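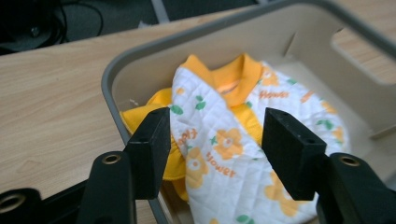
Quilted baby garment, yellow collar, one grey bin with a handle cutout.

Storing outgrown baby clothes

Babies grow out of things at roughly the speed you can wash them, and padded things are the worst. One quilted jacket takes up as much room as 8 vests and sulks if you squash it.

Wash everything before it goes away, even if it looks clean. Milk you can't see in September will be a brown map by spring. Do up the poppers, fold the sleeves in behind, then fold once across the middle. Collars go at the top of the pile, where they won't get a crease that outlives the child.

Put quilted stuff in last. Vacuum bags are fine for blankets, but my friend Sayaka Hirose left a snowsuit in one for two winters and it came out like a crispbread.

Plastic bins with cut-out handles are easy to carry and equally easy for dust to get into, so lay an old pillowcase over the top. Write the size on a bit of card and tuck it down the side facing out. "Small" is no use. Everything in there is small.

Odd socks may be thrown away. You have my permission.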